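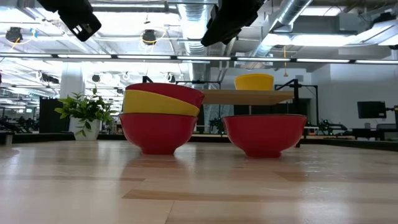

Work this period went into putting dishes away, the first of the two chores in the grant plan. We spent most of it on bowls, which stack and nest and are easy to tip over. The usual failure is a stack that leans, like three bowls with a mustard-yellow one tilted between two red ones and the top one hanging out past the rest. A person would fix that without thinking about it. Our controller, Stakora, still treats a leaning stack as finished as long as nothing has fallen. We have started scoring such stacks as failures, and the numbers below use the stricter rule.

Progress against the plan

The plan called for 1000 attempts by the end of the period. We logged 721. The shortfall comes from downtime on one arm and from time spent changing the scoring. Attempts run from late morning to early evening, with the objects rearranged by hand between them. Nearly half ended with every dish where it was supposed to go. That is below what we told Undero to expect in the proposal, and we do not think it is good enough for a home kitchen or a shop stockroom.

Plates were added in October. They are harder than bowls in one respect - a flat plate leaves little room to get a finger under the rim.

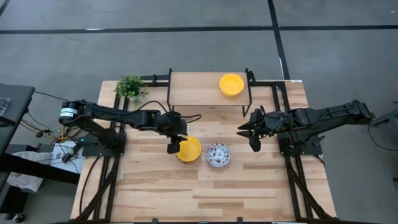

Two-arm station with a yellow plate, a flowered bowl and the low shelf.

Placing a bowl on the shelf is now fairly dependable. Picking up a plate is not, and most plate attempts are stopped by the operator. The Czerwiński fingertips ordered in the spring have been fitted to a spare gripper but have not been tested on dishes. 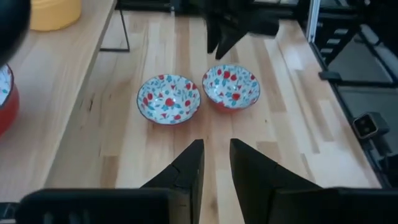

Spacing remains the main open problem. When dishes are well apart, either arm can take one without disturbing the other. Two small patterned bowls side by side with a narrow gap between them are a different matter, as the fingers need space on both sides of a rim and the second arm may be waiting just behind. We are trying a step in which one arm slides a bowl clear before the other picks. It adds time to every attempt.

Next period

We will finish the remaining attempts, test the new fingertips on plates, and begin the second chore, shelf restocking, at the Makari site. We ask to move the restocking milestone back by 2 months. No change to the budget is requested. Staffing stays at 5.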